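Volum to Supply Trays for Zotada Meal Program

ZOTADA – Volum, a maker of serving ware for shared dining rooms, will supply 2,000 trays to the Zotada meal program under an agreement announced in December. Deliveries to 88 dining rooms will take place in 2 stages.
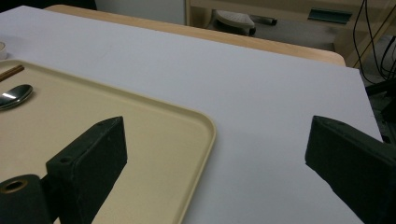
A beige tray with a raised rim.

The agreement runs for four years and includes replacement of damaged pieces. Flenent will manage storage and delivery from its Ccori warehouse – the first stage is set for sites that serve both lunch and dinner.

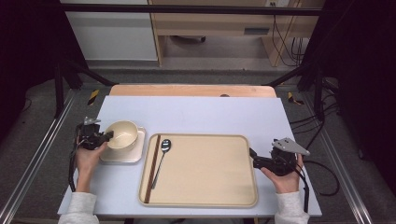

Dining room staff had asked for fewer deliveries during meal hours, according to Flenent, and trucks will now arrive before 10 a.m. at every site. The company added that each dining room will receive its schedule one month ahead.

Sites wishing to change their order may contact the Volum customer office.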